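Okay, gripper build thread, because several of you asked and I've been promising this since December. It's long. Get a snack.

1/ Quick recap for new people: I'm building a hand-held gripper at home. You hold it, you squeeze it, two fingers close on stuff. Later the same finger mechanism goes on the arm I've been putting together at the shared shop over in Harnham. I wanted to get the fingers right in my own hand first, where I can feel what's going wrong.

2/ The arm is called Koivisto. The gripper is called Multville. There's no reason for either name, I just needed folder names and then they stuck.

3/ Version one of the gripper was a disaster. One motor, one long screw, and fingers that closed so slowly you could go make toast. I did 20 grabs with it and then put it in a drawer.

4/ Version two had gears. I love gears! I do not love the gears I printed. They had so much slop that one finger got there well before the other one and just shoved the thing over. Great at knocking down cups. If you need a cup knocked down, call me.

5/ So now we're on the linkage version, and this is the one I'm sticking with. Hinged arms, screws for pivots, all the motion happening in joints I can take apart with one little driver at the kitchen table.

6/ Pivot screws deserve their own post. Too tight and the finger sticks halfway. Too loose and the tip wobbles side to side and you can't pick up anything thin. I've been setting them by feel: snug it down, back it off a hair, wiggle, repeat. Thread locker goes on last. I put it on first one time and had to reprint an arm, so, last.

7/ Somebody asked why I don't use bearings. I might! I've got a bag of tiny ones. But every bearing wants a pocket that's the right size, and my printer has opinions about what size a hole is. Screws through plastic with a drop of oil have been fine so far.

8/ Printing notes for the people who only read these threads for printing notes (hi). Arms flat on the bed, four walls, slow outer wall. I tried standing them up once to save on support and they snapped right along a layer line when I squeezed. Flat. Always flat.

9/ The body took the longest. The ribs are partly for grip and partly to hide how bad my top surfaces were coming out, I'll admit it. Total cost of filament and hardware so far is 69 dollars, counting the failed ones, not counting the good screwdriver I'd wanted anyway.

10/ Finger pads! This is where I've spent way too many evenings. Bare plastic slides off almost everything. Rubber bands work great until they roll off. Craft foam is nice for a day or two and then it gets a permanent dent in it.

11/ What I landed on is a textured soft pad, pressed onto the fingertip so I can pull it off and swap in another one. The texture matters more than I expected. A smooth soft pad grabs a plastic bottle fine and then does nothing at all on cloth. It just skates across.

12/ And cloth is the whole point for me. I want Koivisto to fold laundry someday. I know, I know, everybody with a robot arm wants it to fold laundry. But have you seen my laundry?

13/ Here's the thing with cloth that I didn't get until I tried it. You don't pick up a towel, you pick up an edge of a towel. Come in at the middle and you pinch up a little tent, and the rest just hangs there in a blob. Come in at the edge, low, with one finger getting under and the other coming down on top, and you've got a shot.

14/ Getting under is the hard part. The surface underneath gives. On the workbench a fingertip slides along and scoops the edge right up. On a bed it sinks in and pushes a wrinkle ahead of it, and then the towel rides up on the wrinkle and laughs at you.

15/ So naturally I've been practicing on the bed, on top of two layers of flowers. 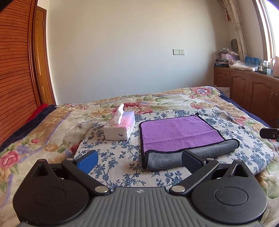 Dark pad on the edge of the purple towel, blue pad out on the other side.

16/ Microfiber, by the way, is a pretty friendly fabric for this. It's got some grab to it. Thin cotton is much meaner. And a fitted sheet is a war crime, I'm not even trying that one this year.

17/ Yes, the pads are two different blues. The texture's what I care about. If you want to color code yours so left and right are easy to tell apart, go for it, it does help when you're watching your clips back later.

18/ I've been keeping a tally in a notebook. Out of the last 56 tries at lifting a towel edge I'd call most of them decent, and the misses nearly all look alike: I came in too high, closed on air, and had to back up and go again. That's me and not the gripper. My wrist gets lazy.

19/ My goal is 1,000 tries before I bolt this thing onto the arm. Maybe that's silly, but I'd like to find the screw that backs out and the pad that peels while it's still in my hand, and not while it's on the end of something with a motor in every joint.

20/ Things on the list for the next round:
a longer fingertip with a thinner nose, so it gets under an edge without plowing
a hard stop so I can't over-squeeze and bend the arms
some kind of padding on the handle, my palm is sore
moving the little mounting bracket, I keep bumping it with my thumb

21/ Somebody from the Darkville makers group told me to try a curved nose, like the tip of a butter knife. I printed one last night. It's ugly and I have high hopes for it. Haven't put a pad on it yet, the pad shape has to change too and I ran out of soft filament.

22/ Answering a few replies in one place. No, I'm not selling kits. Yes, I'll post the files, but give me until the new nose is tested so I'm not handing out a shape I already want to change. Yes, you can build it without a printer, the arms are flat bars with holes in them and you could cut those from anything stiff. The body would be the annoying part.

23/ And to the person who asked if it can pull a tissue out of a box: it can, if the tissue's sticking up enough. It's a really good warm-up, since a tissue tears if you yank it and it tells on you right away if your grip is uneven. I go through a lot of tissues.

24/ If you're starting your own, my one piece of advice is to buy way more screws than you think, all the same length. I had three lengths going in version two and I swear I spent half my build time sorting them in a bottle cap.

25/ Okay, that's everything for now. Next thread is the skinny nose against that flowered sheet, provided the filament shows up. If anybody's got a favorite soft filament that doesn't string like crazy, tell me in the replies, I'm ordering tonight.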